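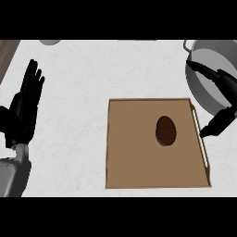
Simulated two-handed cell, egg-shaped object in the cardboard tray, right hand at the pot.

Set up the tray before you set up the hands

By Shadi Bataineh

Most of the time spent on a simulated cell goes into the hands. Joint limits, finger friction and wrist offsets get tuned for days. The tray is then dropped in at whatever height the last person left it. I think this order is wrong, and I have held that view since January, when our bench at Planville lost 300 runs to a tray wall.

The wall had been drawn at the right height, but its collision shape was thicker than the part shown on screen. Fingers stopped short of it in mid-air. We adjusted the grip force, then the approach angle, and changed the wrist offset twice. Yaqin Cui finally switched on the collision view and found the fault in a few minutes. The tray needed 3 mm taken off one side.

A raised wall beside a rounded object is an awkward thing to reach past. A finger that comes in low from the wall side meets the wall first. If the wall is wrong in the model, every correction made to the hand is a correction for something that does not exist, and it will have to be undone later.

My order of work is now fixed. The table surface is checked first, at 5 points. The tray comes next, with its collision shape shown over the drawn one. The pot follows, including the handle, which is often left out of the collision model altogether. Loose objects are placed and left to settle with no hand near them. An egg shape that creeps across a level tray has a contact fault, and no finger setting will cure it. The hands are loaded last, one at a time.

The usual objection is that this takes too long. It takes 2 hours on our bench. Colleagues on the Enero project also argue that a good controller should cope with small errors in the scene. It should, but those errors ought to be put in on purpose and written down. An error that was left in by accident tells you nothing about the controller.

I would also keep the scene file under the same change log as the hand settings. Ours were separate until January, and the tray had been edited without an entry.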